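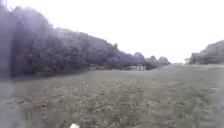

Site visit: Altska outlet and warehouse park, Grillport
April 12, 2018

Our group spent a day in Grillport as guests of Altska, the property company that owns the retail and warehouse park on the north side of town. The visit was open to existing shareholders and to a few smaller funds that had asked to see the site before the next share offering. We hold a small position through our real estate account and had not been before.

The day started in the management office with a short talk on the numbers. The park has 92 units, of which 85 are let. Three of the empty ones are being joined together for a sporting goods tenant that has signed but not moved in. The other four have been empty since last September, and the company said it would sooner wait than cut the rent on them. We asked what the service charge was on empty units and were told it comes out of the owner's pocket, as expected.

After that we walked the retail side. It is a single loop of one-story buildings with parking in the middle. The largest tenant is Avram, which sells shoes and leather bags and has taken the corner unit plus the one behind it for stock. The store manager gave us ten minutes and answered questions about foot traffic. Weekends carry most of the trade. Teria, the housewares brand, is two doors down in a smaller space and wants a bigger one. Its lease has a break option, and I would expect that to come up when the two sides sit down again.

Lunch was sandwiches in the office. The coffee ran out early.

The warehouse side took up the afternoon. There are two buildings, both leased to companies that ship goods for the shops and for online orders. Loading docks are on the east wall only, and trucks have to turn in a fairly tight yard. One of the other visitors, from a fund that owns several buildings of this type, thought the yard would hold back rents at renewal. Altska has priced a second access road but has not committed to it. The roofs were replaced before the current owner bought in, and we were shown the warranty papers.

The company also owns land next to the park, with permission for light industrial use. There is no plan to build without a signed tenant. The land is carried in the accounts at cost.

Debt was covered last. The main loan runs for another four years at a fixed rate, and the lender requires that rent cover interest at least twice over. Management said there was plenty of room on that test and agreed to send the calculation.

Parking is free, with 313 spaces for visitors and a separate lot for staff. The bus from Grillport station runs every half hour and stops at the main gate. Slides from the morning talk can be requested from the Altska investor desk, and we will add the loan figures to our own file once they arrive.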